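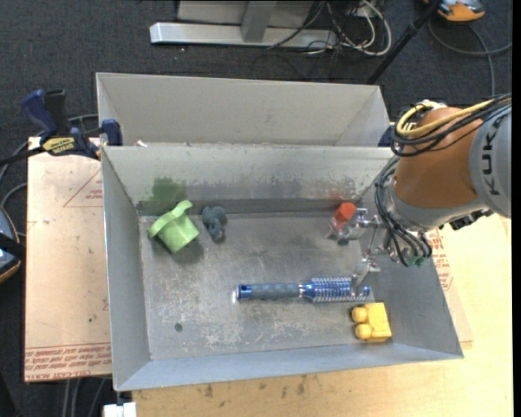
Session 6: Sorting the Odds-and-Ends Bin

Okay, everybody has one of these at home. Mine lives under the bathroom sink and I've been meaning to deal with it since September. Today we work on mixed bins, the kind where a round hairbrush ends up next to a yellow building block, and I want you to slow down before you start making piles!

Last week Leszek Wieczorek asked whether you sort by room or by owner. I go by room first (less arguing). So the brush goes to bathroom, and the block goes to toys along with the light green thing and the little blue-gray figure. Then there's the small clear container with the orange-red cap – and that's where people get stuck. My rule is that any container gets opened and checked before it gets a home. If you can't say what's in it, it goes on the "ask" shelf.

A word on the bin itself. I love metal for this. Scratches and cloudy patches on the floor don't bother me one bit, and you can wipe it out in no time. Slanted sides are nice too, things slide back to where you can reach them.

For next time: pick one bin at home, give yourself 9 minutes, and write down your piles. Read page 51 in the Gakis packet first, especially the bit on toy parts. If you missed session 2, Macarena Arrieta has spare copies of the room chart – catch her at the break.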